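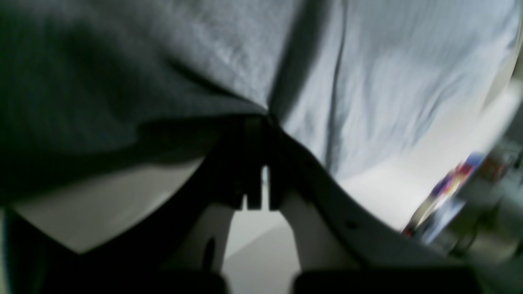

Opening. The talk covers how long sound stays in a small meeting room and how to measure that without fooling yourself. Start with absorption. Sound entering a porous material moves air through narrow gaps, and friction turns part of that motion into heat. Thickness and the space behind the material decide how far down in frequency this works. Cloth is the usual first example. The gray cloth on the slide lies in broad folds with a deep crease down the middle, and a cloth arranged like that presents more material to the sound field than the same cloth pulled flat. Published absorption tables for curtains therefore list fullness as well as weight. Ask who in the audience has used those tables, then move on. Do not take curtain questions yet.

Terms

Reverberation time is the time for the level to fall by sixty decibels after the source stops. In an occupied building there is rarely enough range above the background to see the whole fall. We fit a line to part of the decay and extrapolate. State which part was fitted every time a number is quoted. Most disagreements between two reports on the same room come from this.

Early decay time is a separate number. It follows the first ten decibels and tracks what a listener notices in running speech. If the two numbers differ by much, the room is not diffuse and a single value hides something. Say this slowly, it comes back in the results.

Sabine's equation relates reverberation time to volume and total absorption. It assumes that sound arrives at every surface evenly. A meeting room with an absorbing ceiling and four bare walls does not meet that assumption, and the equation will predict a shorter time than the one measured. The sound that stays is the sound moving horizontally.

Measurement setup

Source: swept sine, played through a Puro loudspeaker in a corner position, then repeated from the talker position. Receivers: microphone at seated ear height, kept clear of the table edge. Analysis in Rillum, which deconvolves the sweep and writes one impulse response per file.

Credit Mervin Bouchard for the field work and Raymonde Gagnon for the calibration records. Across all rooms the set holds 2,332 impulse responses. The rooms are in the Nemenlow offices and were measured in July, furnished, with the doors closed and the ventilation at its normal daytime setting.

Expected question: why leave the ventilation on. Answer: the client uses the rooms with it on, and the noise figure had to be taken in the same session. The sweep has enough energy to keep the decay usable in the upper bands. In the lowest bands it was marginal, and those files are flagged.

Block length. The short-time plots use a block of 512 samples. That is fine for showing when reflections arrive and poor for low frequencies, where the block is too short to resolve anything narrow. Do not read low-frequency behavior off those plots. The decay curves come from band filtering of the full response and do not have this limit.
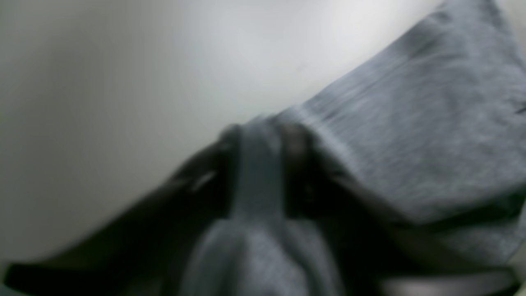

Low frequencies

Below a certain frequency a small room stops behaving statistically. Individual modes are spaced far enough apart to be heard separately, and the decay in one band may be controlled by a single mode. Moving the microphone to the other side of the table can change the result considerably. Averaging over positions helps the report look stable but does not tell the person in the bad seat anything.

At 100 Hz a quarter of a wavelength is longer than most people's arm. A thin porous panel fixed to the wall sits where the air hardly moves, so it does little there. Options:

– a deeper panel
– an air gap behind the existing panel
– a membrane or perforated absorber tuned to the band
– leave it alone and fix the source of the complaint

The last option was correct in two of the Nemenlow rooms. The complaint was a boomy remote talker. The cause was a conference unit pushed into the corner, where it drove every mode at once. Moving it onto the table cost nothing.

Vernon Kennedy has asked about bass traps at each of the last reviews. If he is in the room, refer him to the report: the tuned panels were modeled and gave a real improvement in one band and no measurable change in the bands that carry speech.

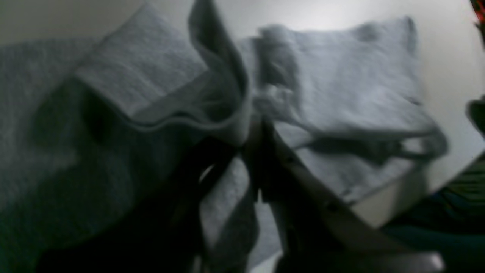
The speech bands are easier. Consonants sit well above the modal region, wavelengths are short, and almost any porous layer of reasonable thickness will absorb them. The risk is the opposite one. A room treated only with thin material becomes dull at the top and keeps its full decay at the bottom, and users describe it as muffled. They then ask for more volume, which excites the part of the room that was never treated.

Show the before and after curves for the Zacharias room. Point to the gap between early decay time and the fitted reverberation time. Before treatment the ceiling tiles had already removed most of the vertical energy, and the fitted value was being set by a flutter between two parallel walls. Adding ceiling area would have changed the early part a little and the late part hardly at all. Treating one wall of the pair removed the flutter.

Placement rule used for all later rooms: at most 2 surfaces treated per pass, then measure again. Joaquín Toledo objected to the extra visits. The objection is fair on cost. Without the second measurement there is no way to tell which surface did the work.

Floors

Floor coverings are often credited with more than they deliver. A thin covering on a hard base absorbs at high frequencies and very little elsewhere. Its larger benefit is in impact noise, footsteps and chair legs, and that belongs under a different measurement. Keep the two apart on the slide and in the answers.

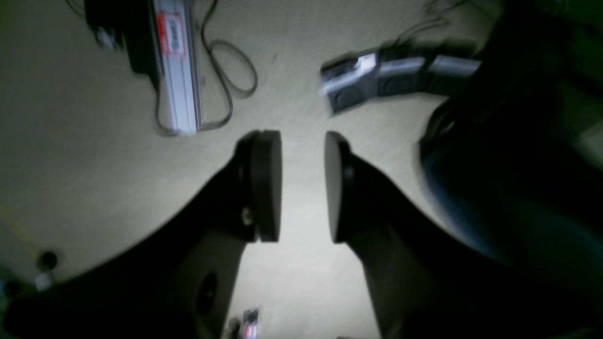
Slide: pale floor surface, light beige to grayish cream, darker toward the corners.

If asked about color: it has no bearing on absorption. Pile depth, backing and what lies underneath do. Request the laboratory sheet for the product as installed, including underlay.

Closing items

Adebayo Briggs has the file index and will share it on request. The flagged low-band files stay in the set but are excluded from the averages. Corrections to the tables received after 2019-09-16 go into the next revision.

If time is short, skip the block length note and take questions on fitting range first.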